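Ticket 716 – Navstead pickup, tailgate ajar warning stays on
Opened by: Kacper Michalski

Truck at 48 miles since service, warning back on. Latch cleaned, fuse ok. Dealer says sensor, wants 236 for the part.
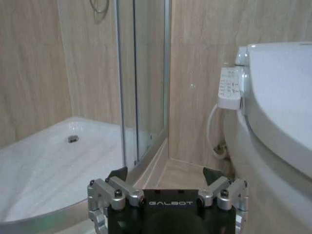 Bathroom, shower tray at left

Update 4:00 pm – unplugged the harness, light still on. So not the latch sensor?? Gavin Galbraith says check ground behind left tail lamp. Will do tomorow.

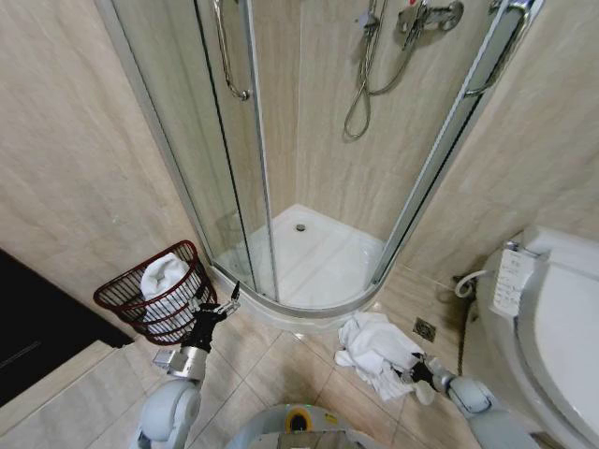 Shower with curved glass

Ground was corroded. Cleaned it, light off. Leave open till Septmber.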